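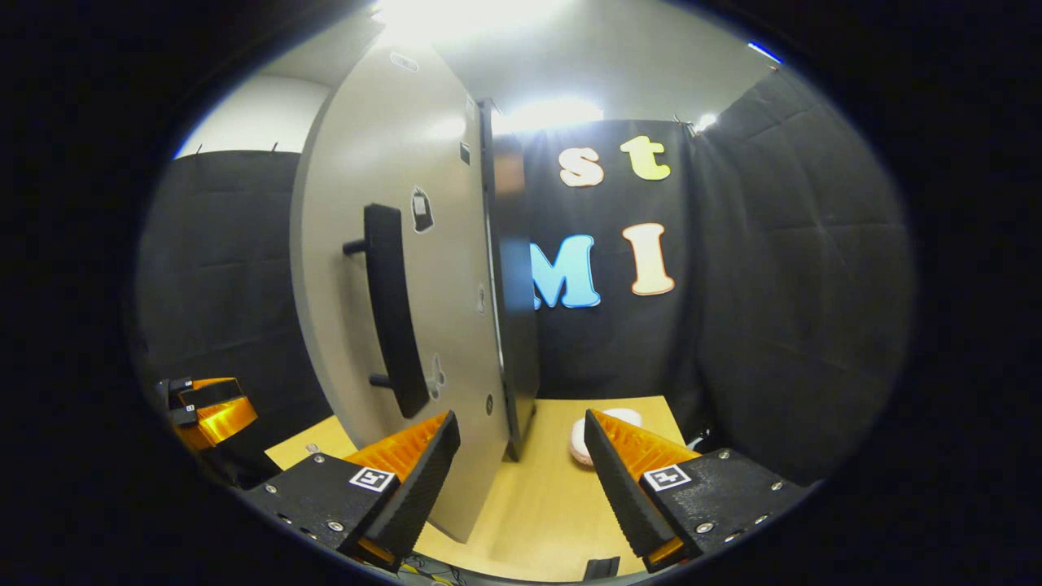
Last changed: June, revision 7

Labelling and recording cables in a small equipment cupboard

This page covers low-voltage and data cabling in a cupboard or wall box of up to 18 runs. Mains wiring is outside its scope and should be left to an electrician.

What you need

Self-laminating wrap labels, a fine permanent marker or label printer, a cable tester with a remote end, hook-and-loop ties and a notebook or spreadsheet. The examples use Lusum wrap labels, but any type with a clear tail long enough to go round the cable twice will do.

Choosing a numbering scheme

Give each cable a number that says nothing about its use. A cable marked PRINTER will be wrong as soon as the printer moves, while 729 stays correct for as long as the cable exists. Start each cupboard at a new hundred. Do not reuse the number of a cable that has been removed.

If an older scheme is in place, as in the Skelberg cupboards where the numbers begin at 3800, carry on with it. Two schemes in one cupboard cause more faults than one poor scheme.

Finding both ends

1. Switch off the equipment on the circuit and unplug the cable at the near end.
2. Connect the tester to the near end and the remote to the suspected far end.
3. Run the wire map test. Write down the result, including any crossed or open pairs.
4. If there is no response, move the remote to the next outlet and repeat.
5. Put a temporary paper tag on both ends before going on to the next cable.

Do not trace by pulling. Thin signal wire can break inside its sleeve and still look sound.

Fitting the labels

Wipe the sleeve with a dry cloth. Place the printed part 30 mm from the plug – closer than this and the boot will cover it – then wrap the clear tail over the print. The text should read from the plug towards the cable. Fit the same number at the far end and remove the paper tag.

On wires too thin for a wrap label, use a flag label or a short length of printed heat-shrink. Heat-shrink has to go on before the connector is fitted.

Keeping the record

One row per cable: number, near end, far end, type, length, test result, month of last check. The Krishnan template has a column for colour, which can be left blank. Keep a printed copy inside the door and replace it whenever a row changes.

Related pages on Stusudent: Crimping small connectors; Reading a wire map; Tie spacing on vertical runs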